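4.2. Planificación con objetos delgados

Cuando empezamos a trabajar con cubiertos en Nerkis, confiábamos en que bastaría con el planificador que Charito Dumlao había afinado para cajas y botellas. Nos costó buena parte de marzo admitir que un palillo apoyado en la mesa pide otra cosa: su nube de puntos es escasa, y el eje mayor que estima el módulo de percepción oscila de un ciclo al siguiente. Por eso filtramos la orientación sobre una ventana de 3 ciclos antes de proponer ningún agarre.

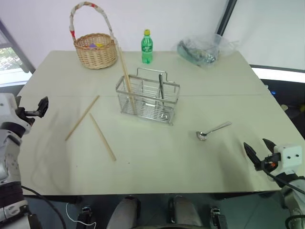

Figura 6. Tarea de clasificación de cubiertos: dos palillos y una cuchara sobre la mesa, junto al organizador metálico con compartimentos.

El asignador reparte después los objetos entre ambos brazos según el coste de alcance; en una disposición como la de la Figura 6, los palillos sueltos corresponden al brazo izquierdo y la cuchara, al derecho. Para cada objeto se muestrean 224 agarres candidatos, y se descartan los que acercarían la pinza al asa del organizador, un obstáculo que, confesamos con cierto cariño, nos dio muchos quebraderos de cabeza.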